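Comparing two finger pads on a cable-hanging task

The Caris and Murnska pads bolt to the same finger mount, so the only thing that changes between runs is the grip surface. Log every trial in one file.

1. Fit the Caris pads and close the gripper empty. The pads must meet along their full length.
2. Set the wrist camera to a fixed exposure. Auto exposure drifts when the arm nears a bright panel.
3. Load the Ruotsalainen controller profile and set the closing force to 755. Keep it there for both pads.
4. Run 3,000 grasp cycles, then swap to Murnska and repeat.

If a run stops early, restart the arm but do not reset the cycle counter.

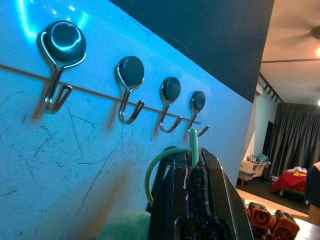 Slip is easiest to judge at the approach to the hook. Leave a short upright length of cable above the jaws -- the camera needs to see the tip against the hook. With the green cable, the pale tip just under the curl of the farthest hook is a good reference pose. Save it as a waypoint and compare the tip position there for each pad. At Drillevdale we reject any pad that lets the tip shift by more than 2 mm between grasp and waypoint.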